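Wafula Rugemalira
Thread on sorting parts at the end of a small production run. Written for people who keep stock in a shed or a spare room and have lost track of what they own.

1/ Start with the label, before you buy any shelving. A location code needs to tell you bay, shelf and position, in that order. 4-2-C is enough. Don't put the part name in the code. Parts move and names change.

2/ Pick a code length and keep it. We ran Masanja for a year with mixed codes, some padded with zeros and some not. The spreadsheet sorted bay 10 ahead of bay 2 and the pick lists sent people up and down the aisle for no reason.

3/ Paper labels with clear tape over them go yellow and lift at the corners by the second summer. Thermal labels fade near a window. Laser-printed polyester holds up. It costs more per sheet and you will use fewer sheets.

4/ Colour. Use it for status only: one colour for checked stock, one for quarantine. If colour also means supplier, or size, or whose job it is, new people have to learn a chart, and they won't.

5/ Count by weight when the part is small and consistent. Weigh a sample of 1000, divide, store the unit weight with the part record. Reweigh the sample when the supplier changes batch. Washers vary more than you would expect.

6/ Zulkifli Siregar asked whether it is worth weighing the container each time. Yes. Write the empty weight on the end of it in marker. Two tubs from the same carton can differ by several grams, which matters when the part weighs less than one.

7/ We had 508 lines on the Bilness stock list when I took it over. A fair share had no movement since the February before. Dead lines get a separate sheet and the bottom shelf. Don't delete the record until the parts have left the building.

8/ Software: I use Vornia for the list and a plain text export as backup. Sindent does the same job with a better search and a worse export. Choose on the export. You will want to leave one day.

9/ Minimum levels. Set them from lead time, then add a margin for the supplier's holidays. Reviewing them twice a year is plenty for slow lines. Fast lines tell you themselves when the level is wrong.

10/ Open-top bins beat lidded ones for anything picked daily. Lids get left off, then get lost, then the bins no longer stack. Keep lids for long-term storage and for anything that rusts.
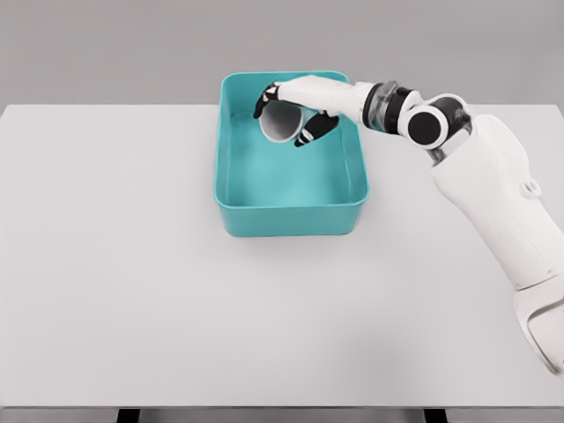

Teal bin, open table.
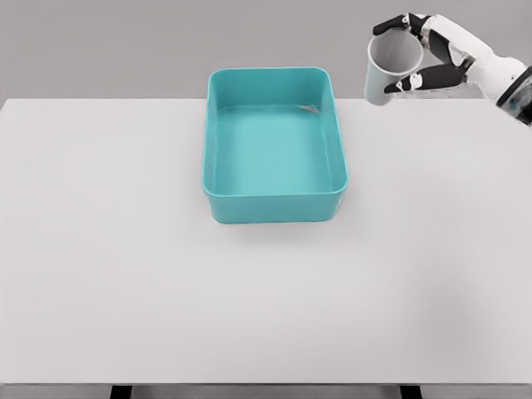
Page last changed: Sun 31 May

11/ Correction to 5/: the sample should come from the middle of the bag. Broken pieces and dust settle at the bottom and pull the average down.

12/ Next thread covers returns and how to book them back in without counting them twice. Questions on this one can go underneath.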